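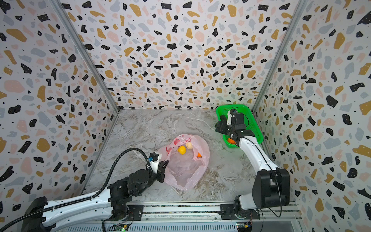
Green mesh basket and pink carrier bag on the marble-patterned base.

Fruit Baskets and Produce Bags: Frequently Asked Questions

What is the basket for?
The Grimska basket holds whole fruit at room temperature after it comes out of the store bag. The walls are perforated so that air reaches the fruit from the sides. It is not intended for cut fruit or for anything that drips.

Can fruit stay in the plastic bag?
For the trip home, yes. For storage, no. Thin carrier bags hold moisture against the skin, and soft fruit at the bottom takes the weight of everything above it. Empty the bag the same day.

In what order should the bag be emptied?
Open the bag flat on the counter and take out the soft items first. Firm round fruit such as oranges can go in next — place it, don't drop it. Leave space between pieces where the basket allows.

How much does a basket hold?
The rated load is 6 pounds. A single layer is recommended for peaches and other thin-skinned fruit.

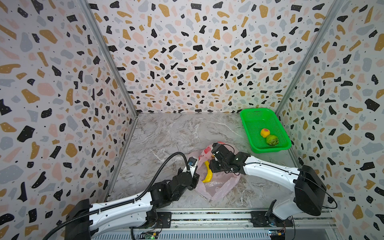 Text: Product Support Editor, Potia Housewares
Updated 2023-10-07

Can a peach share the basket with rough-skinned fruit?
Yes, for a day or two. The photo shows a small peach with a bumpy green fruit in the same basket. Bumpy skins can mark a ripe peach if the basket is moved, so keep the two apart or put a folded paper towel between them.

Where should bananas go?
Bananas give off ethylene and speed up the ripening of whatever is next to them. Keep them outside the basket unless that is what you want. Lay them with the curve upward or hang them from a hook. Do not leave them on a crumpled bag overnight.

Is the basket dishwasher safe?
Top rack only, 1,000 cycles under our test conditions. Fruit residue collects in the perforations near the corners and should be brushed out before washing.

Does the green color fade?
Slightly, in direct sun. This does not affect the rated load.

Can I reuse the plastic bags?
Yes, if they are clean and have no holes. Turn the bag inside out, wipe it, and let it air-dry for 24 hours before folding. Printed bags should not be used in direct contact with cut food — the ink can transfer.

Will the basket scratch a patterned counter panel?
Not in normal use. Lift it to move it. Grit under the base will mark laminate, and a marble pattern hides scratches only until light hits them at an angle.

Is this the same basket as the Cludlow?
No. The Cludlow has a solid base and was discontinued in January. Lids for the Cludlow do not fit the Grimska. The Lodhi liner fits both.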